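About us

Ukurdale Evening School
Sewing, alterations, upholstery, a bit of bookkeeping. For adults. Started in a back room, now in a proper building with heating that mostly works.

Who we are

Small school, two floors, 60 places a term. We teach people to make and mend things, mostly cloth. Curtains, trousers, chair seats, the odd wedding dress. Some come because they want a trade, some because the zip went on a good coat and the shop wanted silly money for it. Both fine.

The school was set up by Gülizar Yazıcı, who had worked in alterations all her life and was teaching neighbours at her kitchen table. Kitchen got too full. She rented a room over the Bilgin dry cleaners, put a card in the window, and had a waiting list before the chairs arrived. Chairs were borrowed. A couple of them we still have.

Nesrin Ekinci joined for the upholstery side and never left. She runs the day to day now – timetable, fees, keys, complaints. Gülizar still takes the tailoring class and still won't use the new irons.

How we teach

Small groups. Real jobs from week one. You bring something that needs doing and you learn on that. If you've got nothing, we have a cupboard full of donated bits and you can pick. No exams in the short courses. The long course has a portfolio, 2 garments and a written costing, and we sit down with you and go through it properly.

You will unpick a lot. Everybody does. Gülizar makes you unpick a seam if it's out by a hair, and she'll do it with her glasses on top of her head, so don't think she can't see.

We don't do lectures. There's a demonstration at the start, fifteen minutes or so, then you get on with it and the tutor goes round the tables. Tea halfway. Bring your own mug please, we keep losing ours.

What we run

Beginners' sewing. Hand stitches, then machine. Ends with a cushion cover or an apron, your choice.

Alterations. Hems, waists, linings, zips. The busiest class by far and always fills first, so book early.

Tailoring. You need to have done alterations or be able to show us you can do the same. Bring a sample to the interview, doesn't have to be perfect.

Upholstery. Drop-in seats first, then sprung. You carry your own chair up the stairs, there's no lift, sorry. We are working on it.

Money for makers. Four evenings on pricing, invoices, tax returns, what to say when a customer wants it cheaper. Not glamorous but people tell us it's the one they use most.

Rooms and colours

The Emadora course is our newest, soft furnishings and putting a room together. Named after the old cinema on the corner where Nesrin bought the first roll of curtain velvet, out of the closing down sale. It covers measuring up, choosing cloth, lining, blinds, and how a pattern on the wall sits with what you put in front of it. A lot of people are scared of patterned walls. Pale grey leaf prints are easy to live with, you can go stronger on the cloth and the table things. One blue vase will do more than six beige cushions, in our opinion.
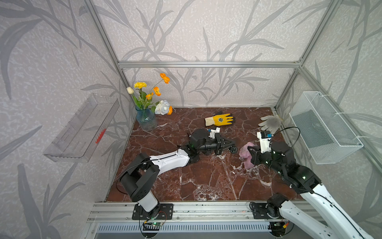

Fees and help with fees

Short courses £59 for the term, materials extra unless it says otherwise on the course page. Long course is paid in three parts. Upholstery students pay for their own webbing and foam, we order in bulk from Vosel so it comes cheaper than the shops.

If the fee is a problem, ask. We keep a few free places every term and you don't have to explain your whole life to get one. Speak to Nesrin, or put a note under the office door if you'd rather not do it face to face.

The building

We moved here when the room over the cleaners got too small. Used to be a seed merchant's, you can still see the numbers painted on the beams upstairs. Sewing is on the ground floor, upholstery and tailoring upstairs. Cutting tables got made by one of our own students, who came to learn cushions and turned out to be a joiner. Good strong tables. Please don't sit on them.

Parking is round the back, tight, don't block the gate. Buses stop right outside.

Mending days

Once a month we open the doors and mend for free. Anyone can come. Two items each, clean please. Since we started counting we've done 867 repairs, most of them trousers, one tent. Students get good practise out of it and the tea money goes into the free places fund.

August we're closed, whole month. Machines go off for servicing and the tutors go off for a rest. Post gets picked up, phone doesn't.

Working with us

We're always looking for tutors, especially anyone who can teach knitwear repair or leather. You don't need a teaching certificate to start, we'll help you get it. You do need patience and to be okay with evenings. Send us a few lines about what you make and some photos of the insides – we want to see the seams, not just the front.

Local firms send us offcuts and end of rolls and we're very greatful. If you've got cloth sitting about, ring first so somebody's here to take it in.

Getting in touch

Office is open from four till the last class finishes. Best way is to come in. Second best is phone. Emails do get read but not fast.

Page last updated 10/27/21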